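Pale floors in a north-facing room, talk me into it (or out of it)
Fellport Home Forum > Floors and Walls

selma_petek
Posted 7:40 am
We finally pulled up the carpet in the back room and I am so excited I can hardly type. There are real wood boards under there! Long ones, running on a diagonal, which I have never seen in a house this small. They're orange now from some old finish and I want to take them down to something really light, almost cream. My sister says pale floors show every crumb and I'll hate it by May. Does anyone live with one?

mleka60
Posted 8:15 am
Do it! We went pale in the hall and the whole downstairs woke up. Crumbs show, yes, but so do the dust bunnies on a dark floor, and those are worse. I sweep at night and I'm done.

DragicaM
Posted 8:32 am
I'll be the grump. I had a nearly white floor in Wusetau for 3 years and it went gray by the sink and pink by the window. Pretty in the morning, blotchy by supper. I'd leave the orange alone and buy a rug.

selma_petek
Posted 8:50 am
Dragica, what was on it? Oil or a hard finish?

DragicaM
Posted 9:04 am
Oil. And before Mirsad says it, yes, I was supposed to re-oil it and I didn't.

mleka60
Posted 9:10 am
I wasn't going to say a word :)

nata_r
Posted 11:26 am
Selma, diagonal boards are a treasure, please don't cover them with a rug! Our place in Clomcombe has them too. We sanded with 60 grit first, then went finer, and finished with a matte water-based coat. Go with the boards when you sand, even though it feels strange to be walking corner to corner. I went straight across the room on my first pass and had to redo the whole thing.
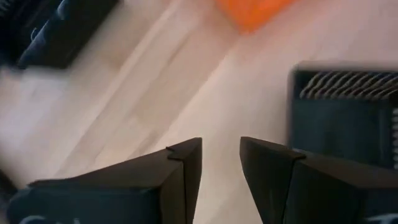
The color changes all day long and I love that part. Some boards lean pink, some lean gray, and when the sun gets in it all goes nearly cream. If you want one flat, even color you'll be fighting the wood forever. The seams stay darker too. Mine have never been filled and I wouldn't bother, filler cracked on me in the front room inside a year.

DragicaM
Posted 11:41 am
See, "some boards lean pink" is my whole complaint, and you're saying it like it's a prize.

nata_r
Posted 11:45 am
It IS a prize!!

lumi_m
Posted 1:18 pm
With Nataša on the matte finish, not with her on the seams. We filled ours with sanding dust mixed into the binder and it has held up great, so much easier to sweep. Try a patch behind the door first, Selma. You'll know in a day if you can stand the color.

selma_petek
Posted 6:55 pm
Door patch is sanded! One coat on so far and I keep going back in to look at it. Lumturie, did you fill before the last sanding or after?

lumi_m
Posted 7:20 pm
Before. Then one light pass over everything with the fine paper, and vacuum twice.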